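Surgical suture

A surgical suture, commonly called a stitch, is a length of thread used to hold body tissue together after an injury or an operation. It is placed with a needle and secured with a knot. The word is used both for the thread itself and for the finished stitch. Closing a wound this way is called suturing.

History

Stitching wounds is one of the oldest procedures in medicine. Ancient Egyptian texts mention it, and Indian medical writing of the first millennium BC describes threads of hemp, hair and bark fiber. Linen, silk and animal gut were in common use for centuries. Catgut, despite its name, was usually made from the intestines of sheep or cattle.

Infection was the main danger until the second half of the 19th century, when surgeons began to treat thread with carbolic acid. Synthetic threads came into wide use during the 20th century and have replaced catgut in many countries.

Needles

Older needles had an eye, like a sewing needle, and were threaded by hand. The doubled thread made a larger hole than the needle needed. Most needles are now swaged, meaning the thread is fixed into the blunt end at the factory. A needle of this kind is used once and thrown away.

Needles may be straight or curved. Curved ones are described by how much of a circle they cover, such as three-eighths or one-half. The point may be tapered, for soft tissue that parts easily, or cutting, for skin and other tough tissue.
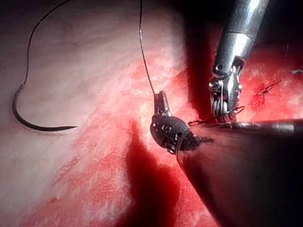

Thread materials

Threads are grouped by whether the body breaks them down. Absorbable threads lose their strength over days, weeks or months and do not have to be removed. Non-absorbable threads, such as nylon, polypropylene and silk, stay in place until they are taken out, or permanently if used deep in the body.

A thread may also be a single strand or braided. A single strand slides through tissue with little drag but is stiff and needs more throws to hold a knot. Braided thread ties easily, though bacteria can lodge between its fibers. Many braided threads are coated for this reason.

Size is given by a number. In the most common system, sizes below 0 are written with more zeros as the thread gets finer, so that 4-0 is thinner than 3-0. The finest threads are used on the eye and on small blood vessels.

Techniques

In an interrupted closure each stitch is tied separately. If one fails, the others still hold. A running stitch uses one thread along the whole wound and is faster to place, but a break anywhere can loosen the full length.

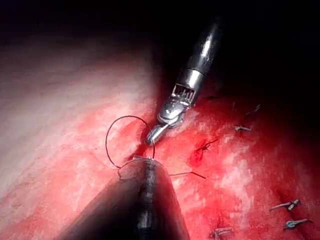
Mattress stitches pass through the tissue twice and spread the tension over a wider area. They are often chosen where the edges of a wound tend to roll inward. The stitch should bring the edges together without squeezing them, as tight stitches reduce blood flow and slow healing.

Training

Students usually begin on foam, fruit or pig's feet before working under supervision. Knot tying is taught by hand first and then with instruments. Opinions differ on how much bench practice is useful — and on how soon it should give way to supervised work on patients. 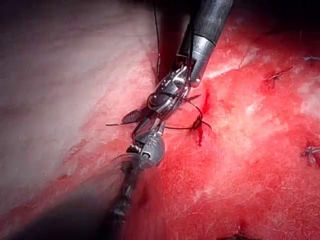 Gladys Huamán has argued that beginners are taught to value speed too early, and that even spacing and steady tension should be judged before any clock is used. Her view is that a slow, even row of stitches can be made faster with practice, while a fast, careless one is hard to correct.

Removal

Skin stitches are removed once the wound can hold without them. On the face this is often within a week. Stitches over joints stay longer. Leaving them in too long can produce a ladder-like scar.

Related articles
Catgut
Knot (surgery)
Needle holder
Surgical staple
Tissue adhesive
Wound healing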